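Startseite > Unterwegs > Hotels & Unterkünfte > Trindholm im Test

Vier Nächte im Trindholm: viel Ruhe, harte Kissen

Eigentlich wollten wir in den Süden. Dann kam mein Mann mit einem Angebot vom Hotel Trindholm in Celldale an, Februar, Nebensaison, vier Nächte für zwei Personen mit Frühstück, zusammen 550 Euro. Ich habe kurz gerechnet, kurz gemault (Februar! Am Wasser!) und dann doch gebucht. Bezahlt haben wir alles selbst, nur damit das klar ist.

Die Anreise ist ein bisschen umständlich. Bis Irnar kommt man gut mit der Bahn, danach geht es mit dem Bus weiter, und der fährt im Winter nur alle 2 Stunden. Wir haben ihn natürlich knapp verpasst und saßen dann in der Bahnhofsbäckerei fest, wo es immerhin sehr ordentliche Mohnschnecken gibt. Wer mit dem Auto kommt: Der Parkplatz am Haus ist kostenlos, die Zufahrt aber eng und abends schlecht beleuchtet.

Der Empfang war dafür richtig nett. Urho Honkanen, der das Haus führt, stand selbst an der Rezeption, hat uns die Koffer abgenommen und gleich gefragt, ob wir lieber Morgensonne oder Abendsonne im Zimmer hätten. So etwas bin ich noch nie gefragt worden! Wir haben Abendsonne genommen und sind im zweiten Stock gelandet, nach hinten raus, mit Blick über die Bucht. Celldale hat keine 4000 Einwohner, und entsprechend still ist es nachts.

Das Zimmer selbst: nicht riesig, aber gut geschnitten. Bett breit genug, Matratze mittelfest, daran gibt es nichts zu meckern. Die Kissen dagegen – puh. Ich habe in der ersten Nacht auf meinem zusammengerollten Fleecepulli geschlafen. Am nächsten Tag gab es auf Nachfrage weichere, also bitte gleich bei der Ankunft fragen. Das Bad ist frisch renoviert, die Dusche hat ordentlich Druck, nur Ablagefläche fehlt komplett. Meine Kulturtasche stand vier Tage lang auf dem Klodeckel, und jedes Mal musste sie eben wieder runter.
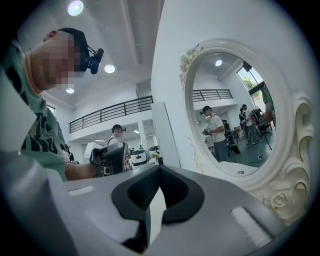 Zum Frühstück, für mich ja das halbe Hotel: Büfett gibt es im Winter keins, man kreuzt abends auf einem Zettel an, was man möchte, und bekommt es zwischen acht und zehn an den Tisch gebracht. Ich war skeptisch, fand es aber großartig. Das Roggenbrot kommt noch warm, der Räucherfisch ist mild, und der Kaffee wird ohne Augenrollen nachgeschenkt. Eine Kleiderordnung gibt es auch nicht, weder morgens noch abends. Man kann dort genauso gut im mintgrünen T-Shirt mit wildem Wellenmuster in Schwarz und Dunkelgrün sitzen wie im Hemd, und mir ist das im Urlaub viel lieber als diese Häuser, in denen man sich für ein Rührei erst umziehen muss. Einziger Minuspunkt: Der Orangensaft schmeckt nach Packung.

Abends haben wir zweimal im Haus gegessen und zweimal im Tapia, einem kleinen Lokal unten am Hafen. Das Restaurant im Trindholm kocht solide, die Fischsuppe würde ich sofort wieder bestellen, das Rind war mir zu lange gegart. Die Karte ist allerdings sehr kurz, und am dritten Abend hätte sich alles wiederholt. Im Tapia geht es lauter und enger zu, dafür sind die Portionen größer und die Preise kleiner. Für uns beide mit Wein und Nachtisch haben wir dort keine 100 Euro gezahlt. Unbedingt reservieren, auch im Winter, die haben nur eine Handvoll Tische.

Jetzt noch zur Sauna, auf die ich mich am meisten gefreut hatte. Sie steht in einem Holzhäuschen direkt am Steg und wird ab 16 Uhr geheizt. Man trägt sich in eine Liste ein und hat sie dann eine Stunde ganz für sich. Herrlich! Mein Mann ist danach wirklich in die Bucht gestiegen, ich habe bis zum Knie mitgemacht und fand das tapfer genug. Handtücher liegen bereit, Bademäntel kosten extra, und das finde ich bei dem Wetter etwas kleinlich. Wer empfindliche Füße hat, packt Badeschuhe ein, der Steg ist rau.

WLAN lief im Zimmer mal so, mal so, in der Lounge einwandfrei. Einen Aufzug gibt es nicht, für Gäste mit Kinderwagen oder kaputtem Knie ist der zweite Stock also nichts. Hunde sind erlaubt, aber nur in den Zimmern im Erdgeschoss.

Würde ich wieder hinfahren? Ja, und zwar gern noch einmal außerhalb der Saison. Im Sommer soll das Haus ziemlich voll sein, und die Zimmerpreise ziehen dann kräftig an. Von mir gibt es vier von fünf Punkten, den fünften haben die Kissen und der Saft auf dem Gewissen. Fürs nächste Mal haben wir uns schon das Eckzimmer im ersten Stock notiert, das hat nämlich einen Balkon.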